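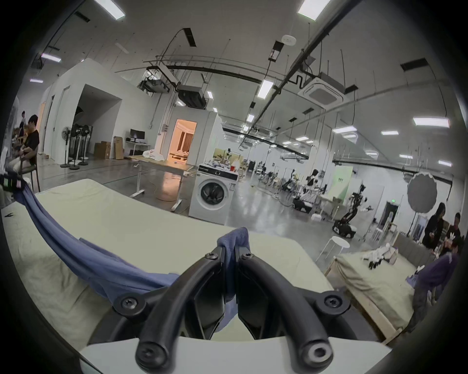

Blue cloth on a pale beige mattress.

Spring in Mullarthorpe: Your Questions

When does the season start here?
The pear trees on Kang Street usually bloom first. The lake trail opens once the mud is gone, often a few weeks later.

Do I still need a coat?
In the mornings, yes. Frost is possible until June. By noon most people are in shirtsleeves.

How high up is the town?
The square is at 1,266 feet and the Jimness overlook is at 1,374. Snow stays at the overlook longer.

What birds are back?
Deming Dai keeps the list for this page. He has 109 species so far, including the swallows under the bridge.

When is it light enough for a walk before work?
By 6 a.m. you can see the path. Bring a flashlight for the woods.

Can I send in a sighting?
Yes. Write to Sheyla Villca and give the place and the time of day.

Last updated 4/20/26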